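Skirnthorpe Shared Workshop, issue tracker
Ticket 301: Bowl will not stay put in sim
Opened by: Gion Wyss
Status: open, sulking
Component: Wollport (bedroom scene)

Reported behaviour
Arm comes down over the small dark bowl, closes, and the bowl does whatever it fancies. Yesterday it slid. This morning it left through the wall at what the log calls 70 metres a second. The real arm isn't bolted down until February, so I would like the pretend one sorted first.

What I expected
Bowl goes up. Bowl comes down. Tea.

Tried so far
Friction on the bowl doubled, then doubled again. No change.
Solver steps raised to 1,000. No change, but the laptop now heats the workshop.
Swapped the bowl mesh for the Veta one. Worse.
Moved the log further from the bowl in case they were touching. They weren't.

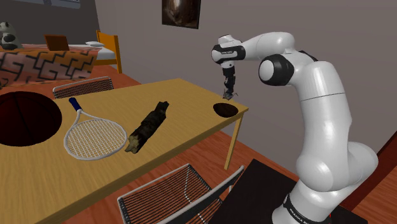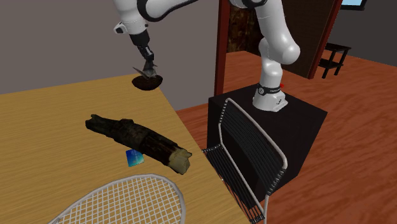
Both views: arm, table, log and bowl, Wollport scene.

Reply from Vega Paredes, 16:40
Have you looked at the collision shape and not just the pretty one? If the importer wrapped the bowl in a convex hull, the hollow is filled in as far as the physics cares. You're asking the fingers to pinch a rim that's really the edge of a solid pudding.

Reply from Gion Wyss, 17:15
It is a pudding. Visual mesh has 2,192 faces, collision mesh is one smug lump. Turcotte's import script does this by default and says so in the readme, which I wrote.

Reply from Vega Paredes, 17:22
Split it into convex pieces, put the friction back where you found it, and run it again before touching anything else. Please attach the contact log this time.

Next: Gion to rerun with the split mesh. Leaving open.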